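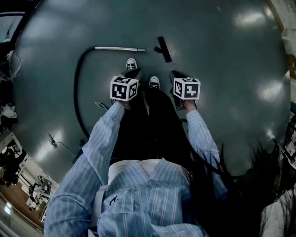

2024-12-11

Floor coating, main bay. Second look at the Lumbao topcoat, now that the Caltdale rep has stopped calling.

The pitch was "low glare." I don't buy it. With all the overheads on, the gray still throws back every light as a pale blotch. Shabnam Awan says it's better than the July coat. Maybe. We have no reading from July to compare against, so that's a feeling and I'm logging it as a feeling.

Gloss meter gave 18 by the roller door and 482 by the sink. The second number is nonsense — either the meter is off or I had it tilted. Redo both before anyone quotes them.

Slip: walked it in sneakers, no trouble. Proves very little. Dry soles on a dry floor were never the complaint. Needs a wet test with the work boots, and with the Hotton cleaner down, which left a film on the last sample board no matter what the label promises.

Color is darker than the chip, more teal in it. Shabnam likes it. I think dust will show by the end of the week.

Invoice came to 1137, and that's with 2 cans we haven't opened. Ask if they'll take those back.

Zistutum want to quote for the matte version. Fine, but they can coat a board first and leave it here for us to scuff up. Not agreeing to the whole bay on the strength of a brochure again.

To do: meter, wet test, cans.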